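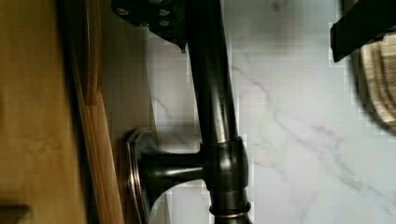

## 4. Setting up for a resting breath test

Okay, you've got the Wukholm unpacked and charged (section 3 if you haven't), so let's get a resting reading out of it! I wrote this part for people who are new to measuring oxygen use, and I've done the whole routine more times than I'd like to admit. My first readings were a mess, mostly from skipping step 3.

### 4.1 Warm up and calibrate

1. Switch the analyzer on and leave it alone for 30 minutes. The oxygen cell drifts while it warms up, and the little green light comes on well before the drift has settled, so go by the clock.
2. Plug the flow sensor into the port marked FLOW. The arrow points away from your mouth. If you get it backward you'll see negative volumes on the screen and nothing will break.
3. Run the room air calibration with a window open a crack and no one leaning over the inlet. Oxygen should read 20.9 percent. If it hops around, wait and run it again.
4. Push the calibration syringe through 7 strokes, slow and even. Mixing fast and slow strokes is fine on the bigger Jirton carts, but this little sensor likes them steady.
5. Save the calibration. The file gets a number, and you'll want it in your notes. (Mine today is 149.)

> **Note:** If you've swapped the drying tube, go back and redo steps 3 and 4. A damp sample line reads low on oxygen, and that makes you look like a furnace.

### 4.2 Get yourself ready

Nothing to eat for five hours, no coffee, no workout that morning. I do mine at 6:30 a.m. and get it over with. Water is okay. Lie down somewhere quiet for 20 minutes before you put the mask on, and please don't scroll through your phone, it really does push the numbers up.

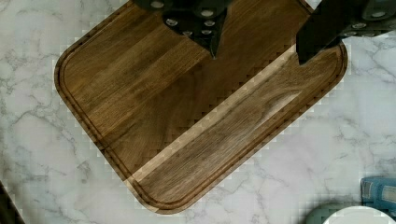

### 4.3 Take the reading

1. Fit the mask and press gently around the edges while you breathe out. If you feel air by your nose, tighten the top straps first. The Devosmont masks run small, so go up a size if you're in between.
2. Pick **Resting** from the menu and set the length to 15 minutes.
3. Press start and breathe like you normally would. Everybody breathes oddly for the first few minutes (me included!), and the software throws out the first 300 seconds for you.
4. Stay awake. Dozing off drops your rate below a true resting value.
5. When it beeps, take the mask off and wait for the summary to load before you unplug anything.

> **Caution:** Stop and take the mask off right away if you feel dizzy, short of breath, or tingly in the fingers. Don't use the mask at all if you have a cold or a breathing problem, unless your doctor has said it's fine.

### 4.4 Reading the summary

The big number is calories per day at rest. My last one was 1485, and my three mornings in March all landed close to that. Under it is RER, the ratio of carbon dioxide out to oxygen in. Resting and fasted, I'd expect something between 0.70 and 0.90. Over 1.0 while lying still usually means you were overbreathing, so rest and run it again.

If you use the Peltonen equation sheet from the download page, type in the oxygen value in milliliters per minute, not liters. Wash the mask as in section 6 and let it air dry.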